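The Night Bus to Pritotside

Ten to midnight and the bus wasn't coming. Lerato Nkuna knew it wasn't coming. Stood there anyway, bag on one shoulder, phone on 5 per cent, rain getting in at the collar.

The 403. Last one out of Mosavton. Her mother had said take a taxi. Her mother said take a taxi about everything.

"Is it gone?" A man, out of breath, holding a cake box flat in both hands like a tray of eggs.

"Don't know. Been here since half eleven."

"Then it's not gone." He put the box down on the bench. Looked at it. Moved it an inch back from the wet. "Manikandan. Unnithan. You're the piano teacher's girl."

She was. Had been. The piano teacher was dead three weeks and the house on Sarberg Road was full of people who wanted to know about the furniture.
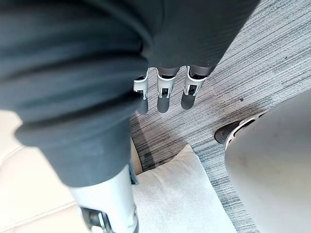

Dark sleeve, soft folds.

"You had lessons?" she said.

"Thirteen of them. She asked me to stop."

Lerato laughed, too loud, it bounced off the shutters of the chemist. First time since March. It hurt a bit under the ribs.

"She didn't ask people to stop," she said.

"She asked me. Very politely. She said, Mr Unnithan, there are other instruments. Then she gave me tea." He wiped his glasses on his tie and made them worse. "I came back every year with a cake. Her birthday. I didn't know till I rang the bell tonight. Your uncle told me. He was quite kind. He tried to sell me a wardrobe."

So that was the cake. Lemon, she could smell it now, through the cardboard. Her grandmother's birthday and not one of them in that house had said so. All evening on their feet, drinking out of the good glasses, arguing about the El Ouafi clock, who had been promised it and when and were there witnesses. And Lerato in the back room with her coat on, saying nothing. She'd forgoten too. That was the thing. She had sat on the piano stool with the lid down and forgotten.

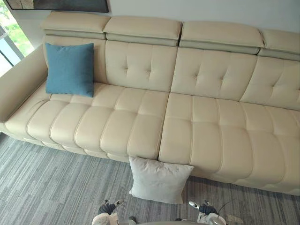 "She had a hundred quid hidden in the metronome," Lerato said. Didn't know why she was telling him. "I found it tonight. In fives. I haven't told them."

"Good."

"It's not mine."

"Whose is it?"

She thought about it. A car went by slow, music on, all bass. The rain was coming sideways under the roof and he'd shifted round so his back took most of it and the box took none.

"There was a note," she said. "It just said tuner."

"Ah."

"For the piano tuner. She owed him, or she was saving up to have him back, I don't know which. Half the top notes have gone. And they're selling it. Man's coming with a van."

"When?"

"Eight. In the morning."

He looked up the road. No bus. He looked at the cake. She could see him working it out, same as she was, how far it was back up the hill, who'd still be awake, wether her uncle would fight about it or only sulk.

"Where would you put a piano?" he said.

"My flat's on the third floor."

"Lift?"

"No."

"I have a garage," said Manikandan Unnithan. "It's dry. There's a bicycle in it. I could move the bicycle."

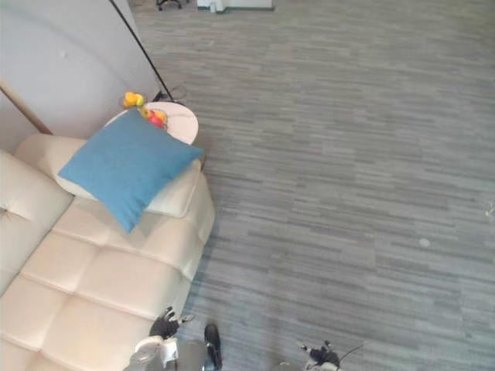 Cream seat, grey carpet.

Headlights at the bottom of the road then. High up and wide apart, the number lit orange over the windscreen. 403 Pritotside. Nine minutes late and nearly empty.

She put her arm out. Then she put it down again.

The driver slowed, had a look at the two of them, and pulled off.

"He'll think we're mad," said Manikandan.

"Have you got a knife? For the cake."

"Your uncle will have one."

She picked up her bag. He picked up the box, flat, both hands, and they went up the hill.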